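Visit to the Nekadmont spring open house

I came to the open house of Nekadmont in April with two colleagues from our panel shop. We build control cabinets in small series, and we wanted to see the Griltano cell planner, a simulation package which the company offers to shops of our size. The train was late, so we missed the coffee and went directly into the second presentation.

Our host was Eilif Engebretsen, who is responsible for the training of new customers. He did not show many slides. He opened the demo project, an electrical panel with small parts, and let us look at it from the gripper side first.

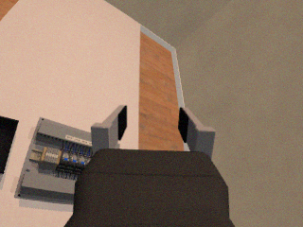
Griltano demo cell, view along the open gripper toward the wired panel.

For me this view was the most useful. In our work the wires are always the problem, and on this panel they stand close together between the modules and the gray channels. I asked if the wires can bend in the simulation when a finger touches them. The answer was no, not in the present version. They are treated as fixed bodies — one can check for a collision, but one cannot see how a wire moves away. I found it good that he said this so directly.

After that we spoke about the price. The license costs 1695 per seat and year, and the training takes 3 days. A library of more than 1000 parts is included. My colleague from Mustonen searched in it for our usual terminal blocks and found most of them, but the end brackets he had to draw himself. 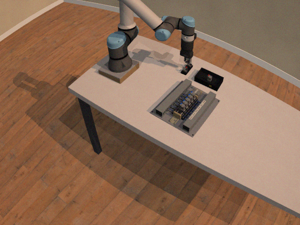
The six-axis arm in the same demo project, gripper pointing down over a small part.

The wider view is better for planning the table. One can move the base plate of the arm and see immediately which positions are still reachable. We tried it ourselves for a while. The menu is a little crowded, and I lost my camera position two times, but the calculation was quick, also on the older laptop in the room.

At 4 o'clock there was a short talk by the integrator Salberg about moving a program from the simulation to a real cell. It was too general for me. I would like to hear how much time they need for the corrections afterward, and this question stayed open.

We have asked for a trial license for 7 weeks and will test it with one of our own panels.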